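Turndown service

Turndown service is a custom in hotels, guest houses and passenger ships in which a member of the housekeeping staff enters the guest's room in the evening and prepares it for sleep. The name comes from the main part of the work, which is turning down the top corner of the bed cover so that the guest can get in easily. In many hotels the service also includes closing the curtains, changing used towels, emptying the bins and leaving a small sweet or a card on the pillow.

Origin

The custom is older than the modern hotel. In large private houses a servant prepared the bedrooms while the family was at dinner. The bed cover was taken off and folded, the night clothes were laid out, and in cold months a warming pan or a hot bottle was put between the sheets. When grand hotels opened in the nineteenth century, many of their guests were used to this help at home and expected to find it also when they travelled. The evening visit became a duty of the chambermaid, who usually made a first visit in the morning and a second one during dinner.

On passenger ships the same work was done by the cabin steward. Ships had one advantage over hotels: dinner was served at fixed hours, so the steward knew when the cabins would be free.
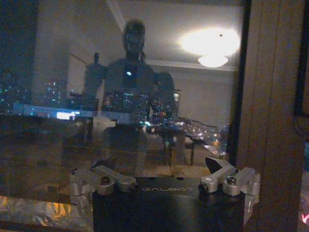
Usual order of work

The evening shift is smaller than the morning one. In most houses it begins between five and six o'clock and finishes before nine. The attendant knocks, says the name of the department, waits, and knocks a second time before opening. If the guest is inside, the attendant offers to come back later. A sign on the door handle asking for privacy is always respected, and a note is made on the room list.

Inside the room, the decorative cover and extra cushions are removed and put in a wardrobe or on a bench. The sheet and blanket are then folded back, normally at an angle, on the side nearest to the telephone. When two guests share a bed, both sides are folded. Slippers, where they are offered, are placed on a small mat beside the bed. Personal papers and jewellery are not touched, and clothes left on a chair may be folded but should not be put away.

The training notes of Eirlys Price, who was head housekeeper at the Trillovano hotel, are often used in teaching. She allowed four minutes for a room in good order and wrote that the attendant should leave by walking backwards to the door, looking at the room as the guest will see it. Her notes also advise against strong perfume on the pillow, which was in fashion in some resorts at that time.

Light and curtains

The arrangement of light is considered an important part of the service. The older rule was to close all curtains and leave one bedside lamp on. In high buildings this rule has become less strict, and some hotels leave the curtains open for guests who have paid for a room with a view.
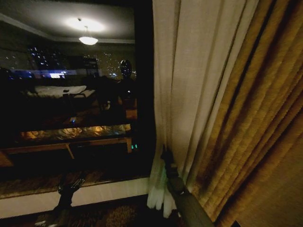
Houses that want to save electricity ask the attendant to switch everything off except a low lamp near the entrance. Others connect the lights to the key card, so that no lamp can be left burning in an empty room. At the Dirness, a hotel of 176 rooms, the change to key cards also ended the habit of leaving soft music playing.

Sweets and small gifts

A chocolate on the pillow is the best known part of the custom, but it is fairly recent and is not found everywhere. In warm climates the chocolate melts, and dried fruit or a biscuit is given in its place. The Nyamweya lodges leave a short printed story, a different one for each night of the stay. The guest house at Utby gives a card with the weather for the next day and the hours of breakfast.

Decline and present use

From the end of the twentieth century many hotels stopped offering the service or made it available only on request. The main reason was the cost of a second shift. Guests also began to see the evening knock as a disturbance, especially those who worked in their rooms. When the Trillovano made the service optional, almost 40 per cent of its guests continued to ask for it, mostly families and older couples.

See also: Chambermaid; Bed-making; Warming pan; Cabin steward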